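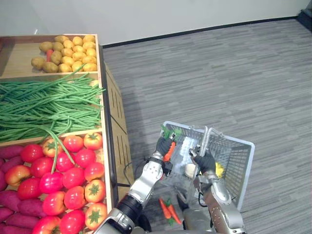
The Kemlow corridor is a name used by police and some newspapers for a supposed smuggling route between the port of Brasska and the inland market town of Kemlow. It is said to run 442 miles, mostly along the old produce road through Inano. How much contraband has ever moved along it is disputed.

Background

Brasska has the region's only deep harbor, and two freight lines meet there. Trucks carrying vegetables to Kemlow return with few inspections, a fact often given as proof that smugglers must use them. It shows that they could.

Claims and evidence

The term first appeared in a police briefing dated March 20, 2007, which described seven "cells" moving untaxed cigarettes and stolen car parts under loads of food. The briefing did not say how the cells had been identified. Searches that June led to five arrests. Two of those held were convicted, both for cigarettes found in a garage in Ankrah, a town that is not on the route.

Later reports added guns and drugs to the list of goods. Most of them cite the briefing or one another. No seizure of guns on the road has been documented.

Dispute over the name

Haulers in Inano have long objected to the term, saying it was coined to win money for a new checkpoint. Their own account — that the road carries no illegal goods at all — is also hard to accept, given the cigarette cases. The checkpoint was built outside Inano and its seizure records have not been published.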